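Desk height, and why I stopped trusting the number on the box

I moved my home office into the small back bedroom in March and used the move as an excuse to sort out the desk. The old one was a fixed-height Starnard that I had put up with for 7 years. This post covers what I measured, what I changed, and a few mistakes. None of it is medical advice. I write firmware documentation for a living and sit down for most of it.

The starting point was shoulder pain on the right side, worst by four in the afternoon. I had already replaced the chair, the mouse and the keyboard, in that order, and each replacement helped for a week. The one item I had left alone was the surface everything sat on.

Desk height as printed in a catalog is the distance from the floor to the top of the surface. It is a useful figure for getting a desk under a window sill. For typing, the figure that matters is the distance from the seat, with your weight on it, to the top of the keys. These two are related, but there are several terms in between: seat compression, the thickness of the carpet under the casters, the thickness of the keyboard, and whether its rear feet are folded out. Mine were folded out. I folded them in, and the top row came down enough that I could stop bending my wrists back.

To measure, sit as you normally sit, let your upper arms hang, and bend the elbows to a right angle. Have someone else take the distance from the floor to the underside of your forearm. If you do it alone you will lean over to read the tape, and the reading will be low. I taped a ruler to the door frame and used my phone on a timer. I took 8 readings over two days, half in the morning and half after lunch. The afternoon readings were consistently lower. I slouch after lunch.

I then compared the average with the old desk. The surface was higher than my elbows on every reading, morning included. Raising the chair fixed the elbows and left my heels off the floor, so I added a footrest. The footrest slid. I put a rubber mat under it, and the chair casters caught on the mat. At that point I accepted that I was building a tower of corrections on top of one wrong dimension.

The replacement is an adjustable frame from Initz with a separately bought top. I paid 300 dollars for the frame, secondhand, with one foot pad missing. The controller remembers positions, but it remembers them relative to the lowest point it found at its last reset, so after a power cut they can all be off by the same amount. Run the reset before you save anything. The manual mentions this on the last page, under cleaning.

Assembly notes, for anyone with the same frame:

The crossbar bolts should stay loose until both legs are on. I tightened mine early and had to take the whole thing apart again.

Pre-drill the top. The supplied screws are self-tapping in theory.

Leave slack in the cables for the full travel of the desk. Measure at the highest position, since a cable that looks generous when seated may be tight when standing.

Check for level at both ends of the travel. Mine is level when low and very slightly down on the left when high. A pen does not roll, so I left it.

The top took longer to choose than the frame. Depth matters more than width for anyone with a monitor on a stand. I also wanted rounded corners, having walked into the square ones on the Starnard for years. The other consideration was the front edge. A sharp edge presses on the forearm if you rest there while reading. I considered a Darier top with a beveled front and rejected it on price. A light finish shows coffee rings and hides dust. A dark one does the reverse. I drink a lot of coffee and picked light anyway, as the room faces north. 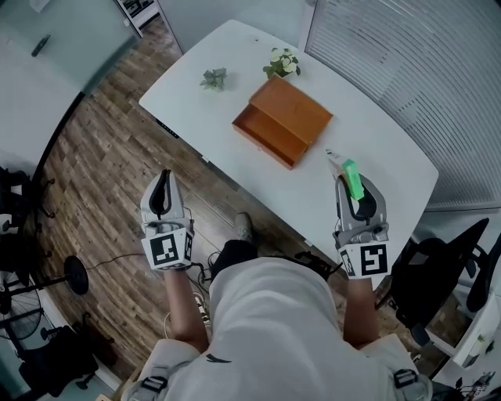

White top, rounded corners, seen from directly above.

After a few months the seated height has settled 18 millimeters below where I first set it. I made the change in small steps and left each one alone for several days, which I recommend over chasing comfort hour by hour. The standing position gets less use than I planned. I stand for calls and for reading printouts, and sit for anything that involves a table or a diagram.

The shoulder is better. I can't attribute all of that to the desk, as I also moved the mouse closer in the same week, which was poor method on my part.

Still open: the cable tray. The Sfeir one I bought clips to the rear of the crossbar and fouls the wall outlet at the lowest setting. I may turn it around and mount it facing forward, if my knees clear it. The missing foot pad is currently a folded piece of bicycle inner tube.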